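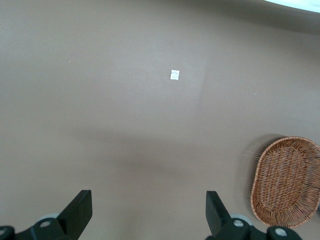
The Rirkuvine Bench Practice Pack

If you look after a bench where one or two robot arms handle ordinary household things, you will know how quickly good habits slip. Somebody moves a basket, somebody else re-plugs a cable, and by the afternoon there are two different ideas of what "ready" means. We put the Rirkuvine pack together for just those benches - the small ones, in teaching rooms and workshops, where the people running the arms are also the people laying the table.

The pack is a bound book of 40 pages, a wipe-clean wall card, 200 tear-off start sheets and a roll of table markers. It was written by Eleni Stojanović, who spent a good many years fitting arms at Claltden before she came to us, and she has kept it in plain words throughout. You won't need to have read a standard to follow it, although your own risk assessment and the arm maker's manual always come first, and the book says so on its opening page.

What the rules cover

There are 14 bench rules in all. These are the ones people ask us about most often:

Start with the fingers open and the arm clear of the table top. Look at the space between the fingers before you look at anything else.

Tidy away paper slips and crumbs before a run, or write on the start sheet that they are staying.

With two arms on one table, agree which arm owns which side, and mark the shared strip in the middle. Only one arm goes into the shared strip at a time.

Give every cable to a gripper enough slack for the arm's full reach, and then watch it through one slow pass. A loop that lies nicely over the table at rest can still snag on a plate.

An appliance with its door open counts as an obstacle. Draw the open door on your table plan, even if you mean to shut it.

Hands stay off the table until both arms are stopped and the person at the controls has said so out loud.
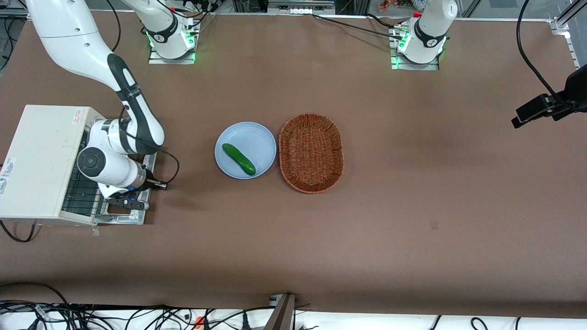

Two arms, one table: a cucumber on the plate, an empty basket beside it and the appliance door open.

Using the start sheets

Each sheet takes a minute or two to fill in, and there is a wide box at the bottom for anything odd. Please do use the box! We have had some lovely ones sent back to us, and quite a few of the changes in this edition came from them.

What's in this edition

The current edition is dated 1 December 2018 and replaces the one we sent out in September. The cable pages are longer, and the page on open doors is new. If you bought the earlier one, write to us with your order number and we'll post you the new pages free of charge.

Ordering

Order code 900. The wall card and the start sheets can also be bought separately, and both fit the Atanasov wall holder.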